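Notes from the Plelell visit - intro to automation, section 3
Posted 15 January 2020

These are cleaned up a little from what I typed on the bus. If you missed the visit you still owe the one-page writeup, so read all of it. If you were there, skim and check me.

Where we were: Plelell, the handling lab on the Gittins side of the building. Open day, so public tours were going past the glass the whole time. We got the long slot. Morning was the Zolton palletizing cell (seperate notes, coming), then the book handling bench, then questions.

The book bench

Task sounds like nothing. Books go in a rack, books come out of a rack. Their pitch is library returns and small-order picking. Control software is called Motis, written in house. It takes pictures from a camera at the wrist plus a fixed one that looks at the bench, and picks where the fingers go.

Why books are hard - copy this down, it comes back in week 10:

Stiff covers, soft pages. Push on the page side and the block gives, push on the spine and it mostly doesn't.
No two the same thickness. Finger opening can't be a fixed number.
Packed tight there is no gap. The finger has to make one.
They lean. Take one out and the neighbors move, so the plan you made a second ago is stale.

Wrist camera view is close and it smears when the arm moves. Page edges turn into stripes. The software has to find the boundary between one book and the next from color and shading, no titles to help with the page side facing out. 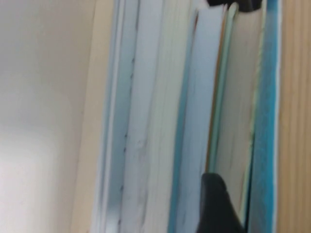 Somebody asked why not just use a suction cup. Answer from the bench: fine for a book lying flat with a smooth cover, bad for an upright row with the pages toward you, nothing to seal on. Also paperbacks - you lift the cover and the rest of the book stays behind. So fingers for the upright rows. They said a thin fingertip gets in more easily but bends more. They tried several shapes before settling on the tapered one.

Force limit. The arm stops pushing when the reading at the wrist goes past a set value. They keep it low on purpose, and the price is that sometimes it gives up on a row a person would have no trouble with. When it gives up it backs out and tries the next seam over. After 3 misses it asks for a human. Remember that number, good example of a retry limit for your homework.

Placing vs. picking

Placing got less time but I thought it was the better half. An open rack slot is wide compared to a thin book, so getting in is easy and staying upright isn't. Let go too early and the book slides down. The side of the slot does part of the work: bring the book in slightly tilted, let it rest on the wall, then open the fingers. Lecture 4 people, this is a compliance thing, you're using the enviroment as a fixture.

Flat books on the table are a different problem again. Nothing to get a finger under. Options they listed: slide it to the table edge and grip the part that sticks out, tip it up against something, or use suction (see above).

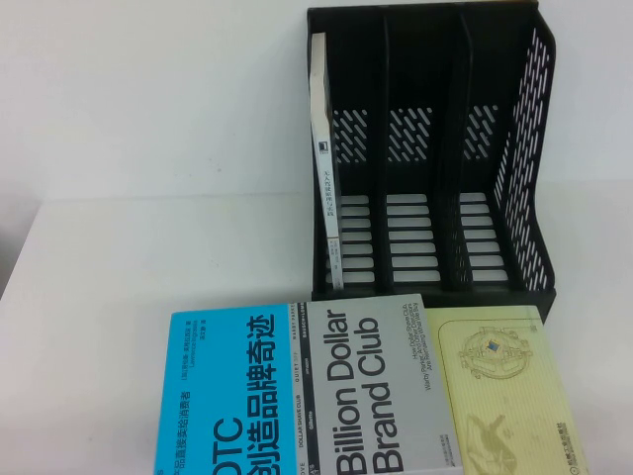
Fixed camera is mainly for the big picture - which slots are free, what is lying where, which way a cover is turned. Wrist camera is for the last bit of travel. If the two disagree near contact, Motis goes with the wrist. I asked what happens if the wrist view is too blurred to use. It slows down, waits for a sharp one, carries on.

Numbers from their handout

Over 600 attempts logged since the bench was set up in December, 200 of those with paperbacks. They did not give a success rate and I did not get one when I asked. Don't put one in your writeup!!

Q and A, the bits I caught

Does it read the spines? Not for gripping. Separate step, done from the fixed camera, any language the reader has been set up for.
Does it damage books? They mentioned bent corners on paperbacks, mostly early on, before the force limit came down.
Could it do magazines? No. Long no.

For the writeup: pick one of picking, placing or flat pickup. Say what is sensed, what is assumed, and what the robot does when the assumption is wrong. One page, sketch counts toward the page. Upload it in the usual folder. Zolton notes will go in the same place once I can read my own handwriting.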